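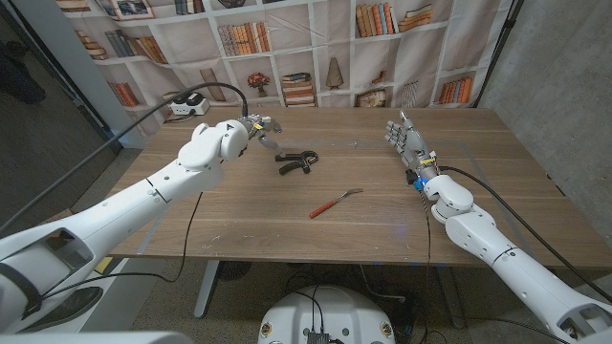 Trernine asks its neighbours what they did with the instructions

8/21/20 — FOR IMMEDIATE RELEASE

Lokell, the small publisher of large-print puzzle books and local walking guides, today announces its least glamorous title yet. The Drawer Book is a guide to sorting the kitchen drawer that holds everything except cutlery, and it goes on sale in October.

The book grew out of a survey of 3546 households in and near Trernine, who were asked to open the drawer and write down what they found. Dead batteries came first. Keys to unknown locks came second, and takeaway menus from restaurants that have since become estate agents took a respectable third. One reply simply read "no".

Author Yetunde Abubakar spent almost 32 weeks reading the answers, many of them written on the backs of the very menus in question.

"People apologised to me," she said. "They wrote in the margins that they were normally very tidy. I have seen their lists. They are not normally very tidy. My own drawer has been stuck shut since Easter, so I'm in no position to say anything."

Readers hoping for a new way of life should look elsewhere. The Drawer Book does not ask anyone to thank a rubber band before parting with it. It suggests tipping the lot out on a table, putting the string with the string, and having a cup of tea before attempting the keys. A full chapter is given over to Allen keys, which the author believes are breeding.
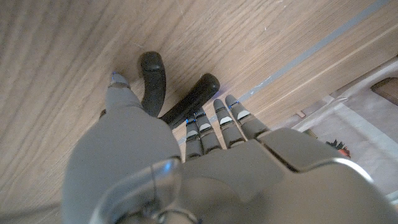

Any clear tabletop will do for the first chapter.

Drawings are by Ülle Paulauskas, who was asked for a cheerful cover and has supplied a very accurate one. The index was compiled by Tobiloba Adebisi and includes the entry "fuse, probably fine, see also fuse, not fine".

Leidy Chávez, managing editor at Lokell, expects steady interest.

"Our last book was about stiles," she said. "It did well with people who like stiles. Far more people have a drawer, so we've ordered extra boxes."

The launch will be held at the Herrera Tea Rooms in Trernine. Guests are welcome to bring one object they can't identify, and the author will have a guess at it. There are two prizes, both of them drawer dividers. Please don't bring batteries.

The Drawer Book is published in paperback by Lokell and printed by Trarkico. Review copies and interviews with the author are available on request.

Press contact: Zainab Aliyu, Lokell

ENDS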